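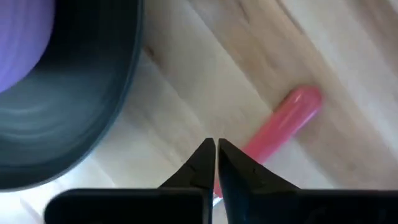

*A strip-built wooden surface with seams, grain streaks and a small knot. A dark dish stands at upper left.*

**Edge-glued wood surface** (also *strip-built top* or *stave top*) is a solid wood panel made by joining long, narrow strips of lumber side by side along their edges. It is used for tables, kitchen counters, workbenches and shelves. The strips are normally laid with the grain running in one direction, parallel to the long side of the panel. The term does not cover panels in which a thin decorative layer is bonded to a core, although such panels can look similar from above.

## Terminology

Each strip is called a *stave* or *lamella*. The line where two staves meet is the *seam*. In trade usage a *full-stave* panel has strips that run the whole length without a break, while a *finger-jointed* panel has shorter pieces joined end to end within each strip. *Color sorting* is the practice of grouping staves by shade before gluing. Unsorted panels show the full range of the lumber, and adjacent strips may pass from pale cream through light beige to tan brown.

## Appearance

The face of a strip-built top varies with the position of each stave in the original log. Sapwood is usually paler than heartwood, and a single board cut across both can yield strips of clearly different color. Where the staves are turned or reordered during layup, light and dark bands alternate across the panel.

Common natural marks include:

- **Grain streaks**, narrow darker lines that follow the length of the stave.
- **Knots**, the remains of branches, appearing as small dark spots or slanted marks, at times with a brownish discoloration trailing from them.
- **Mineral stain**, a patch or line of darker color with no change in the wood's surface.

Small sound knots are accepted in most grades. Loose knots are cut out or filled.

Apparent color also depends on lighting. Under strong light a pale stave can look nearly white and its grain may be hard to make out, while a neighboring area in shade reads as beige or gray. For this reason shade samples are compared side by side under the same lamp.

## Manufacture

Lumber is dried, planed and ripped to width. The staves are then arranged with attention to color and to the direction of the growth rings, which some makers alternate to limit cupping. Adhesive is applied to the edges and the panel is clamped until the glue has set. After clamping, the panel is flattened by planing or wide-belt sanding and trimmed to size.

The workshop manual compiled by Virgilio Estrella for the furniture maker Leckie gives a standard stave width of 54 millimeters for table tops. It recommends that a panel rest flat for 2 days between clamping and final sanding. The same manual requires that seams be checked with a straightedge at four points along the length.

## Finishes

Two groups of finish are in general use. Penetrating oils and oil-wax blends leave the grain open and can be renewed locally. Film finishes, such as lacquer and varnish, form a continuous layer over the wood and give better resistance to spills, but a damaged film usually has to be sanded back over a whole section.

Clear finishes deepen the contrast between light and dark staves. Whitened oils reduce it.

## Use with tableware

Bowls, dishes and other items with a hard foot can scratch a finished top when they are dragged across it. Unglazed ceramic feet are the most abrasive. Felt pads or a cork mat prevent most of this wear. Rounded or rod-shaped items placed directly on the wood may roll if the surface is out of level, and small items are commonly kept in a dish.

Hot cookware should not be set on an oiled or lacquered top. Standing water left along a seam can raise the grain and, over repeated exposure, open the joint.

## Movement and defects

Wood swells and shrinks across the grain as humidity changes. A strip-built panel moves in width far more than in length and must be fixed to its base with slotted screws or clips. Typical faults are:

| Fault | Usual cause |
|---|---|
| Open seam | Low humidity, weak glue line |
| Cupping | Finish applied to one face only |
| Raised grain | Water on an unsealed surface |
| Dark ring | Metal or wet base left standing |

## Care

Routine cleaning is done with a damp cloth wrung out well, followed by a dry one, wiping along the staves. Oiled tops are re-oiled when water no longer beads on the surface. Light scratches in an oiled top are removed by sanding with the grain and applying fresh oil.

## See also

- Butcher block
- Finger joint
- Wood movement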